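Ticket 2959 - Constituent casework portal, district immigration and housing desk
Product: Luseck Casework 
Reported by: Rutis district office
Priority: High
Status: Closed, fix applied
Opened: January 4, 2021

Problem as reported
Letters from residents to the council member's office are not reaching the ward queue. The office publishes a web form for complaints on overcrowded rentals, street lighting and permit status. Residents get a confirmation number, but the case does not appear in the list the staff work from. First noticed after the December recess. Staff had been told by phone callers that they had written in and received no answer.

Environment
Luseck Casework, hosted. Address lookup supplied by Haser. Mail gateway maintained by Rajput. The office has one shared login for intake and separate logins for casework. 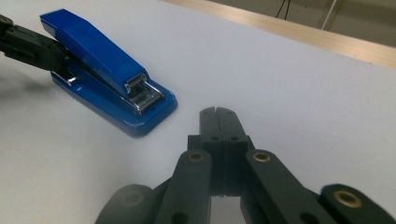 Initial checks
1. Submitted a test complaint from outside the office network. Confirmation 3795 was issued. No case in the ward queue after 70 minutes.
2. Searched all queues by confirmation number. Found 3795 in "Unassigned - out of district."
3. Opened the case record. The street address was correct and inside the ward. The ward field was blank.
4. Repeated with an address on the north side of the ward. Case routed correctly.

So the form and the gateway both work. The record is created, then sent to the wrong queue when the ward lookup returns nothing.

Scope
Exported the out-of-district queue. It held 850 cases, most of them from the blocks south of the rail line. These are the blocks that changed wards under the new boundary map. Nothing was deleted and all attachments are intact.
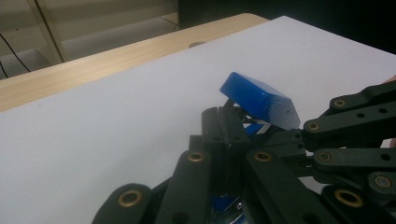 Cause
The boundary file loaded into Haser during the recess has the new ward polygons, but the ward names use a different format from the one in Luseck. The old file had the word "Ward" before the number. The new file has the number only. Unchanged wards still matched through a cached table, so the north side test passed. The transferred blocks had no cached entry and came back empty.

A second fault made this harder to spot. The alert for blank ward fields goes to an intake mailbox that was retired when the office moved to the shared login. Rajput confirmed that the alerts were sent and bounced.

Fix
- Added a name mapping in Haser so both formats resolve to the same ward.
- Cleared the cached table and rebuilt it from the new boundary file.
- Pointed the blank-field alert at the shared intake login.
- Reran routing on the out-of-district queue. Original received dates were kept, so the reply deadline still counts from the day the resident wrote.
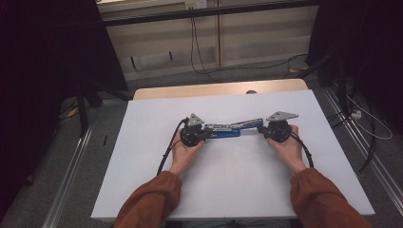 Verification
Test addresses on both sides of the rail line now route to the correct ward. Confirmation 3795 moved to the ward queue with its history. Cases that remain in the out-of-district queue were checked by the office and belong to neighboring districts.

Follow-up for Rutis
Overdue cases are flagged red in the list. Sort by received date before assigning. Do not use bulk close on these - it sends the standard "resolved" letter to every resident in the selection. Boundary file updates should be tried on the staging copy first, using at least one address from each changed block.

Ticket closed with agreement of the reporting office. Reopen under the same number if blank ward fields come back.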